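4. The Open Day Demonstration

4.1 Purpose and setting

The open day held in September gave the project its first opportunity to show instrument handling to people who would work beside such a system and had taken no part in building it. Earlier sections reported trials carried out by trained staff under fixed conditions. This section covers the demonstration itself, the way visitors were received, and the comments they left. It makes no claim about clinical use. The items on the table were chosen to raise familiar handling problems, and no patient material was present at any time.

A total of 241 visitors registered at the front desk. They included nursing students, sterile supply staff from neighboring hospitals, teachers from two technical colleges, and members of the public. Groups were admitted to the demonstration room in turn and stood behind a line marked on the floor. Each group heard a short introduction by Anikó Veres, who had also written the visitor sheet, and then watched one full session. Questions were taken at the end of the session, with the arms at rest.

The demonstration used the two-arm station referred to in this paper as Histard. Task plans were prepared in Neken, the planning tool described in Section 3, and were reviewed by the operator before the doors opened. The operator remained at the controls throughout and could stop both arms with a single switch. Visitors were told this at the start, and the switch was shown to every group.

4.2 Instrument handling

The first part of the session dealt with slender metal instruments and a steel tray. Instruments of this kind are hard to grasp for two reasons. Their shafts are narrow and reflective, which makes depth difficult to judge, and they tend to shift against one another when one is moved. In a supply department, a worker corrects for this without much thought, by feel. The station has to rely on its view of the table and on the closing force at the fingers.

Figure 4 shows the right gripper holding the end of a thin instrument at the lower right of the tray, while the left gripper is open beside the wrapped materials on the blue drape. The remaining instruments, among them a pair of ring-handled scissors, lie side by side in the tray.

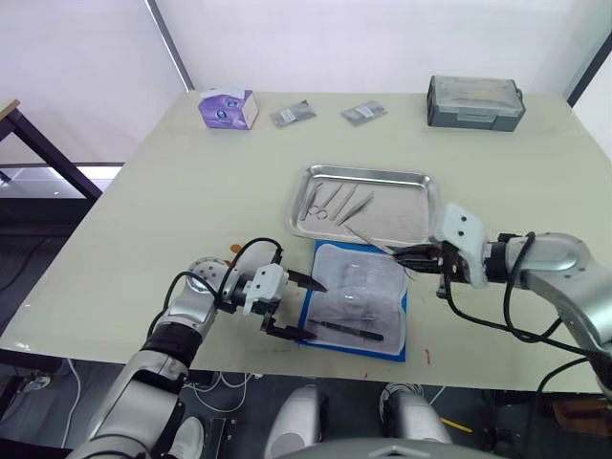

Figure 4. Two-arm station during the instrument handling part of the session. Further supplies are set along the back of the table.

Visitors from sterile supply departments gave this part the closest attention. Several asked whether the grasp point could be moved further from the working tip, and one group asked whether hinged instruments would be held open or closed. The present plans treat a hinged instrument as a single rigid object, and the operator said so. A supervisor from the Vasconcelos training center noted that her own staff are taught to lay instruments so that all handles face the same way, and suggested that the plans could make use of the same rule. This suggestion has been recorded for the next revision of Neken.

The translucent wrap drew a separate set of questions. Its folds reflect light unevenly, and its contents can be made out only faintly. Visitors wished to know how the station tells the wrap from what is inside it. In the current version it does not attempt to do so. The outline of the wrap is entered by the operator as an area to be avoided unless the plan calls for contact.

4.3 Soft and flexible items

The second part turned to items that change shape when held. These received less coverage in our earlier trials, which favored rigid objects, and the open day was used to draw out opinion on which soft items matter most in daily work. A zippered pouch was included for this purpose. A pouch offers no fixed outline to the planner, and its stiffness differs between the zipper and the surrounding material.

In the view from the gripper given in Figure 5, the fingers pinch the lower end of the blue pouch, where the zipper ends. The material above the fingers has spread into a narrow V. The zipper twists along its length, and a cord loop hangs from the slider at the upper end.

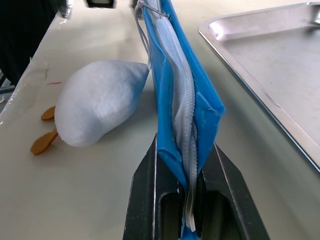 Figure 5. Blue zippered pouch held upright in the gripper, with the steel tray at right and a plush duck at left.

The cord loop prompted a useful exchange. A teacher from one of the colleges observed that a loop of this kind would be the natural place for a person to pull, and asked why the gripper was not directed to it. The project team agreed that the loop is a reasonable target in principle. It is, however, thin and free to swing, and the Porketti finger set in use at the open day was designed for flat contact. A narrower finger is under review.

The plush duck was of greatest interest to the youngest visitors, and some asked to see it picked up. Plush surfaces compress a good deal before they resist, so the point at which a grasp is secure is harder to set than it is for metal or plastic. Staff used the item to explain this difference in plain terms. The explanation was later added to the visitor sheet.

4.4 Comments received

Written comments were collected on cards at the exit and sorted by Veres and one other member of the team, working separately. Where the two disagreed on the subject of a card, it was read again by both and assigned jointly. The largest group of comments concerned speed, which most writers judged to be too slow for a working department. The next concerned the cables on the arms, which supply staff regarded as difficult to keep clean. Remarks on safety were fewer and dealt mainly with the position of the floor line.

The cards were not designed as a survey, and visitors chose for themselves whether to complete one. They are used here only to identify subjects for further study. The matters of cable routing and grasp point selection are taken up in Section 5.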